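# Two-handed demos: how many, and how much should I move things about?

**Posted by jullgate_bench, September**

Hello all! I've finally got my two-armed setup recording properly and I'm so pleased I could sing. The job I want it to learn is simple to say: pick up a small folded card with both hands and tuck it into a book. I drive the arms myself and save every go.

So far I have 200 recordings. The first policy I trained on them does fine when the card starts exactly where I usually put it, and goes to pieces if I shift it by a thumb's width. Do I need more of the same, or different ones? And do I keep the goes where I fumbled?

---

**panyasiri_fan**

More data, always. I stopped at 935 for a drawer task and it was great.

---

**vodenetti**

Lovely project, and handing a thin thing between two hands is a proper challenge, so well done for getting this far!

I don't think your number is the trouble. If most of your 200 start from the same spot, the policy has learnt that spot. When I did my own card task I threw out nearly everything and began again with the start position changed every single time. I ended up with 309 goes and it beat my older, bigger set easily.

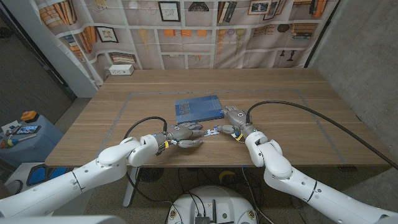
Mark out a work area with thin tape and treat it as your whole world. Before each go, put the card somewhere new inside it, turn it a bit, and every few goes turn the book as well (spine left, spine right, slightly skewed). I keep a list of positions on paper and cross them off, otherwise my hand drifts back to the comfy middle.

Other things I'd do:

- Keep the fumbles where you recovered. Those are gold! A slip followed by a calm second try teaches it what to do when things go wrong.
- Bin the ones where you gave up or knocked the book away.
- Go at one steady speed. My early goes were slow and my late ones were quick, and the policy came out jerky.
- Pick which hand leads and stick with it for this task.
- Check where your cables hang at full reach before you start. I lost an evening's work to one that kept swinging past the head camera.

I label mine in Fliltell, with one tag for the start position and one for "clean" or "recovered". Any spreadsheet would do the same job.

---

**jullgate_bench**

Oh, the speed thing is definitely me, I got faster all afternoon. Starting again tomorrow with a paper list. Does the backdrop matter, by the way?

---

**vodenetti**

Leave it alone for now, get the card working first. Then change the lighting before you change anything behind the table. Do post how it goes!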